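Operators Wanted for Grip Failure Study, Two-Arm Kitchen Cell

Jadell is looking for people to help us find the cause of a repeated fault on the tabletop cell at our Jevbridge site. In April the left arm lost its grip on small items during handling runs. In two cases the gripper opened without a command, and in one the arm kept moving for a moment after the stop button was pressed. Runs with people inside the marked area ended that afternoon and have not restarted.

The study will use 16 participants. You will drive both arms by remote control from behind a screen, repeating short tasks with tableware and small utensils. We log each command and compare it with what the gripper did. 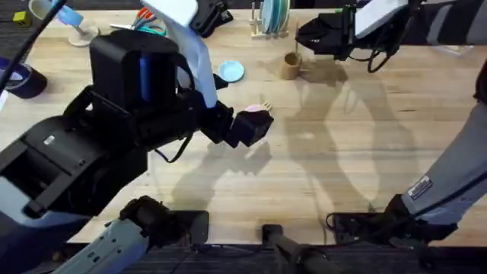
The left gripper holding a small pink item, with the dish rack at the back of the table.

Each participant completes around 200 grasps, spread over two sessions. Naa Kyei runs the sessions and gives the safety briefing. You must pass the stop-button check before your first run. If a gripper opens on its own, press stop and stay behind the screen until Naa clears the cell.

You should be 22 or older and able to use both hand controllers for long stretches. Experience with robots is not required. People who worked on the April runs can't take part, as they already know which tasks failed.

Sessions are paid at the standard visitor rate and travel within Jevbridge is refunded. Participants will receive a copy of the fault report when it is finished.

To apply, write to Birsen Polat at the Jadell front office. Include the hours you are free and any injury to the hands or wrists. Questions about the fault itself should go to Jarlath Ó Néill, who is leading the review.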